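4.2 Borrowed dress in music video: how viewers judge it

The second part of the study asked how viewers talk about costume when a pop singer dresses in the style of a culture that is not her own. We collected 4,000 public comments posted under 40 music videos and coded each one by hand. Gittins and Toprak did the coding, and Saraç settled the cases where they disagreed. A set of 200 comments was coded twice to check that the categories held up.

Most of the critical comments were about credit. Viewers wanted to know who had made the clothes, whether the dancers came from the place being shown, and whether the song named its sources. Fewer objected to the clothing itself. This matches what Aydoğan heard in her interviews with members of the Prestitska dance group, who were often pleased to see their embroidery on a large stage but annoyed that the credits listed only a stylist.

Videos that were shot on location drew longer threads than those made in a studio. In the case of "Verdale," 51 comments discussed a single headpiece, and several of the writers disagreed over which region it came from. We coded these as disputes over origin and kept them apart from complaints about use. Bilgin has argued that the two should be merged. We did not do so, as the people in the first group rarely asked for the video to be changed.

Replies were left out of the main count and are treated in Section 4.3.

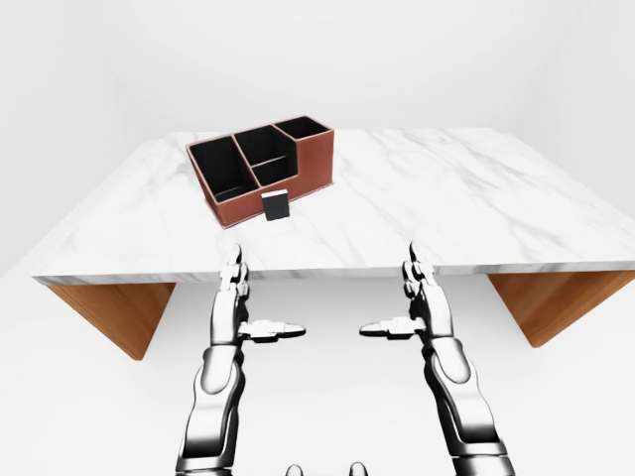
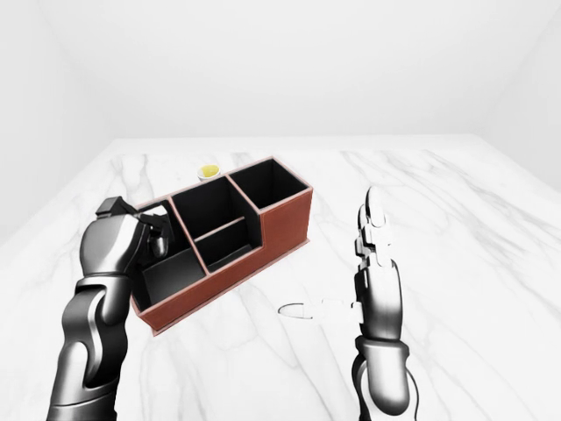
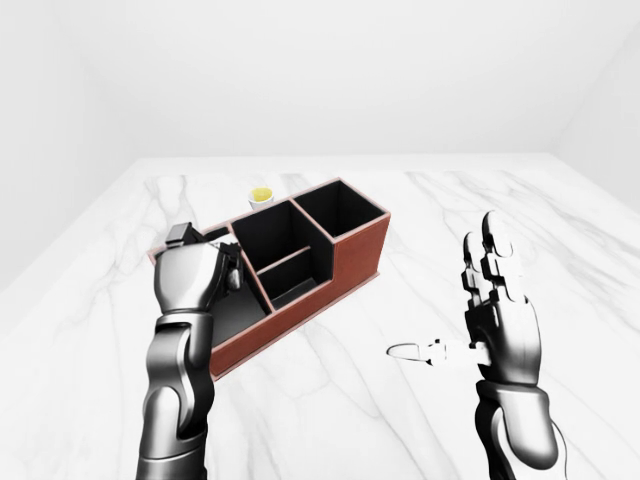
Figure 3. Three rendered views with a white marble tabletop veined in gray.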